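News > World > Diplomacy > Press Releases

Larnasstead to Host Second Round of Lurus River Border Talks in November 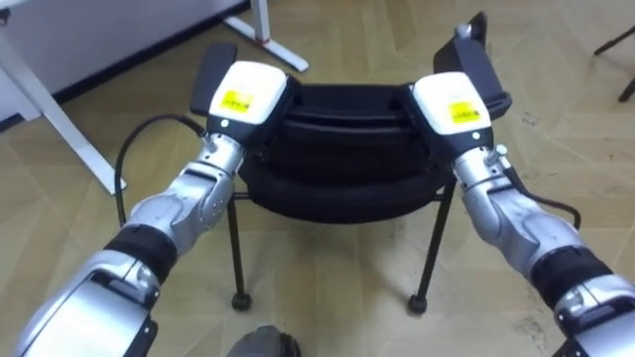
LARNASSTEAD, Saturday, June 11, 2022 – Delegations from Aranda and Skelum have agreed to meet in Larnasstead this November for a second round of talks on border crossings and shared use of the Lurus River, the Larnasstead Office of External Relations announced.

The agreement follows three days of preliminary meetings that ended Friday evening. Both sides signed a short statement setting the agenda and naming their lead negotiators. Florencio Villanueva will head the Aranda delegation. Skelum will name its lead by the end of the summer.

"We have a list of subjects and a place to discuss them," Villanueva said. "The crossings come first. People on both banks have family and work on the other side, and they have waited long enough for a timetable."

The November round is expected to last up to 10 days. Talks will cover the reopening of the north bridge to passenger traffic, a joint permit for fishing boats, and the exchange of water level readings between the two river authorities. Questions of land title on the islands below the bridge are not on the agenda and will be taken up separately.

Under an interim measure attached to the statement, 700 day passes will be issued each week to residents of the river districts. The passes are valid for foot crossings only. Applications will be handled at the existing district offices on each side, and the measure will run for 90 days unless both governments agree to extend it.

Juniper Dunleavy, director of external relations for Larnasstead, chaired the preliminary meetings and will chair the next round.

"Our job is to keep the schedule and the record," Dunleavy said. "The delegations asked for closed sessions with a joint text released at the end of each day, and we will provide that."

Larnasstead will cover the cost of meeting rooms and interpretation. Each delegation will pay for its own travel and lodging. Press accreditation opens in the fall, and requests should be sent in writing to the Office of External Relations.

The text of the statement is available in both official languages from the press desk.

Shares: 90 | Comments: 3

rivermile_ed
Foot crossings only? My mother is 81 and that bridge is long. Let the bus run.

T. Okell
Leaving out the islands means leaving out the whole argument. Still better than last year.

Marguerite P.
Does anyone know if the day passes cover kids or do they need their own?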